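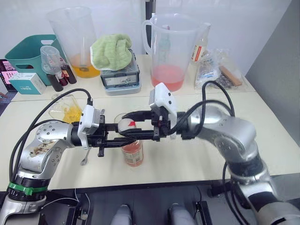
Arbeitstisch mit Glasflasche, Inhalt orange getönt, Papieretikett

Ausgangskontrolle Kunstdrucke, Serie Flistent
Standort Pirnitz, Lauf Juni
Geprüft von: Jihad Sayegh
Auflage: 300 Sätze, Auftrag 3963

1. Papier
Grammatur laut Lieferschein: in Ordnung
Planlage: in Ordnung
Kanten: Mangel. 71 Bögen mit leichtem Grat an der kurzen Seite. Bögen nachschneiden, Format danach neu messen.

2. Druckbild
Farbabgleich mit freigegebenem Andruck: in Ordnung
Passer: in Ordnung
Motiv »Eisvogel«: Blau auf den letzten Bögen etwas kühler als am Anfang. Liegt noch in der Toleranz, kein Nachdruck.
Motiv »Dachs«: zwei Bögen mit Staubeinschluss im hellen Hintergrund, aussortiert.

3. Satz und Beschriftung
Reihenfolge der Motive im Satz: in Ordnung
Signaturzeile unten rechts: in Ordnung
Rückseitenstempel: bei Stichprobe einmal auf dem Kopf. Restlichen Stapel durchsehen, offen.

4. Verpackung
Klarsichthüllen: in Ordnung
Rückenkarton: Lieferung von Moser, Maß stimmt. Der Karton vom vorigen Lauf war 2 mm zu breit und wölbte die Hülle. Reste davon nicht mehr verwenden.
Einleger mit Pflegehinweis: fehlt, Nachlieferung angefragt

5. Lager und Versand
Regalfach trocken, Abstand zur Außenwand eingehalten: in Ordnung
Fluchtweg am Packplatz frei: in Ordnung
Schneidemaschine, Schutzhaube und Not-Aus: geprüft, in Ordnung
Klinge: bald fällig, siehe Grat unter Punkt 1
Rahmen für Clernement: getrennt lagern, nicht mit losen Drucken stapeln

Ergebnis: Freigabe mit Auflagen. Punkte 1 und 3 bis Samstag erledigen, danach Nachkontrolle. Sätze ohne Einleger gehen nicht raus.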